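Workshop notebook - Besmont, upper room
12 February 2025

Finish trials on the oval table, continued from the previous entry.

Starting condition. Top was last oiled in May. Since then it has been in daily use for reading, meals, sewing and general storage. Surface still sheds water over most of its area, but the near rim has gone flat where forearms rest, and there are two dull arcs where plates get pushed back. No lifting of grain. One old ring mark near the middle, pale, unchanged after the last coat. I am leaving it.

Measurements. Long axis 166 cm, taken twice with the steel tape. Short axis not recorded, tape would not sit square on the curve. Top to floor is within a few millimeters all the way around, so the wobble reported last time is in the floor and not the base. Shimmed the far foot with card. Replace with cork when there is some.

Cleaning. Warm water, a few drops of dish soap, well wrung cotton cloth. Along the grain, then dried at once with a second cloth. The cloth came up gray from the rim and almost clean from the center. Repeated the rim only. Sticky residue in one spot (tape adhesive, I think) came off with a plastic scraper and a little of the oil itself, left on for 5 minutes. Do not use the blue pads. They cut through the previous finish on the offcut in two passes and leave a patch that takes oil darker.

Oil. Opened the new can of Grela. It is thinner than the Kruger used before and smells stronger. Applied with a lint-free rag to the underside first, one palm-sized area, to check color against the existing coat. Slightly warmer in tone wet, no visible difference dry. Coated the top in two halves, wiped back after 15 minutes. Used 43 ml in total, by weight of can before and after, converted. The Kruger coat took 81 ml on the same surface, but that was on freshly sanded wood, so the two numbers should not be set side by side in the summary sheet. Whoever copies this over, please keep the note with the figure.

Rags laid flat outside to dry, then binned. Same procedure as always.

Cure. Tack gone by the next morning. Left uncovered and unloaded for three full days after that, with the window open a hand's width. Then back into ordinary use, no mats, no coasters, no cloth. The point is to see how it wears with the usual load on it, and the usual load arrived quickly.

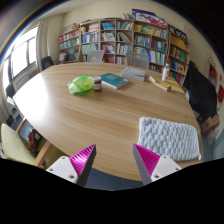 For the wear log I am sorting the load by what touches the wood:

Paper and book covers. Low risk. Loose sheets can stick if the oil is not fully hard, and a colored cloth cover may leave dye if it gets damp underneath. The teal hardcover is the one to watch. Lift and check weekly, do not slide.

Knitted cushion. Soft, no abrasion expected, but it traps air against the surface. On the old finish a folded blanket left a cloudy patch in under a week. Move it to a chair at the end of each day.

Plastic bag. Thin film against oil is the worst case on the list. Plasticizer can soften the coat and the creases print through. Bags to be emptied and put away, or hung on the door.

Glass jar and plastic bottle. Check the bases for drips before setting down. The contents of the jar are dark enough to stain, and the ring would be hard to tell from a heat mark later on. Keep both on a saucer if they have been opened.

Rim. Wipe with a dry cloth each evening, near side only. The far side stays untreated for comparison. Chairs are to be pulled back by hand and not tipped against the edge - there is already a dent from that, about which nothing can be done short of steaming.

Water test repeated at the center and at the near rim, one drop each, left for 10 minutes under a cup. Center: bead intact, no mark after wiping. Rim: bead had spread, faint darkening, gone by evening. So the rim needs a second thin coat before it can be called done. Will do this on the near half only and blend toward the middle.

Open items:
- cork for the foot
- weigh the can again before the second coat
- ask Nondetti whether the hard wax can go over Grela or needs bare wood
- test piece for the wax, same batch of offcut, label it on the back this time
- relabel the old Kruger tin, the lid and the can do not match

Second coat goes on when the table is next clear. Can and clean rags are on the lower shelf by the sink.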